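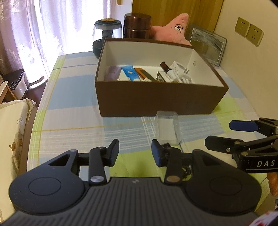

Chapter 4. Selling Through a Store You Do Not Own

4.1 What a developer gives away

Most small studios do not sell their games directly to players. They sell through a store, and the store belongs to another company. In this chapter we study the contract between the two sides. It is usually called the distribution agreement, and many developers accept it with one click, on the same evening when they upload their first build.

The agreement answers simple questions. Who decides the price? Who pays the money back when a player asks for a refund? Who may remove the game, and how long before must the other side be told? A student who can find these answers in a long text has already learned the main skill of this chapter.

We will use two stores as our cases. Lallero lets the developer set the price and takes a fixed share of each sale. Pevach also takes a share, but it keeps the right to put any game on sale without asking. For a player the two stores look almost the same. For the developer they are very different businesses.

4.2 The case of Somura

Somura is a puzzle game made by a team of two people. It was offered on Pevach for 4 dollars. In December the store included it in a holiday sale at half the price, and in that sale it sold 500 copies. The team was happy with the number until the first payment came. Their contract said that the share is calculated from the price which the player really pays, so each copy brought them half of the usual amount. Also, Lallero had a rule that no other store may offer the game cheaper. The team had to lower the price there too, and they learned about this rule from a warning message.

Neither store broke its contract. Both rules were written in the documents, but in different sections and with different words. Pevach called its right "promotional pricing" and Lallero called its rule "price parity". When we read one agreement alone, it can look fair. The difficulty appears when we put two agreements side by side — this is the method we will practice in section 4.5.

4.3 Words you will need

List price: the price that the developer writes in the store form.

Net revenue: the money left after refunds, taxes and payment fees. Check if the share is taken before or after these are removed.

Delisting: the removal of a game from the store pages. Players who bought it before can often still download it, but this depends on the contract.

Notice period: the time between the announcement of a change and the day when it starts to work.

Before you continue, take the terms of any store you use yourself and look for these four terms. Write down the section where you found each one. If a term is missing, write down which words the store uses in its place.

Related chapters
Chapter 3. Choosing a Price for a Small Game
Chapter 5. Refunds and Chargebacks
Chapter 6. Working With a Publisher: The Fujimoto Contract
Chapter 9. Updates, Patches and Store Review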